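Tidying robot goes on trial at Prorka, and the office staff are keeping their own notes

The software firm Prorka began a three-month trial in August of a robot meant to take over the small jobs that pile up in its Bimholm office: picking things off desks, putting them back on shelves, returning pens to the holder. The company says the arrangement will free its people for "more valuable work." It has yet to say what that work is.

Until the trial started, the jobs belonged to a team of four office assistants who also handle the mail, the meeting rooms and the supply orders. They have been told their positions are safe through the end of the trial. None of them has that in writing, according to Innes Ogilvie, who leads the team. 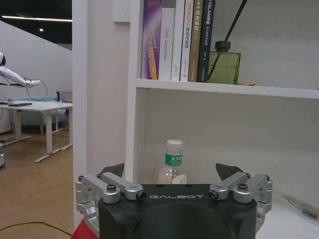
Ogilvie's complaint is less about losing tasks than about gaining new ones. Her team now spends part of each morning getting the shelves ready. Objects have to stand apart from each other, bags have to be pushed to the back of the desks, and anything breakable gets moved to another room. At the end of the day somebody fills out a log of what was picked up, what was dropped and what was left where it stood.

"I used to put a bottle away and that was the end of it," she said. "Now I put it out, I watch it, and I write down how it went. Tell me which part of that got automated."

Usoda, the contractor running the trial, says the preparation work will shrink as the system is tuned to the office. A spokesperson said the machine had handled "a broad range of everyday items" but would not give a success rate, or say how often a person has to step in. Prorka's management also declined to share the logs, which its own employees are writing. 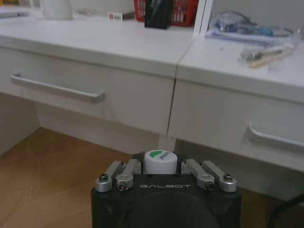 The gripper holds a small white container in front of the desks.

What can be said is that the work is slow to check. Ogilvie showed us a page from her notebook covering one afternoon. It listed 13 times she had been called over from something else, in most cases for less than a minute. Those interruptions don't appear anywhere in the company's summary of the trial, which counts hours of robot operation and says nothing of hours spent standing next to it. 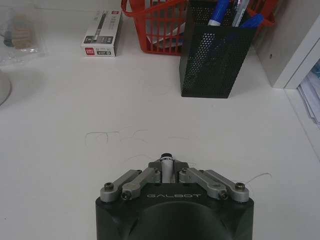
Last updated: September 14, 2023

Pens are a sore point. One assistant had asked that the first stage stick to bigger objects, and was told that small items were where the savings would be found. No figure for those savings has been given to the staff.

El Khatib, a workplace consultancy hired by Prorka to review the trial, interviewed 7 employees and is due to report after it ends. The assistants have asked to see the questions put to everyone else. They also want one change now: that time spent resetting shelves be recorded as work for the robot, under its budget and not theirs.

Prorka said it was "considering the suggestion."
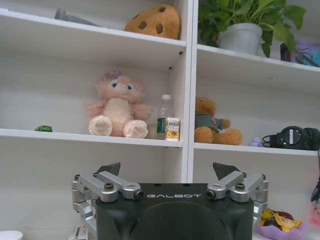 Shelves at the Bimholm office, with plush toys, a potted plant and a water bottle among the things on them.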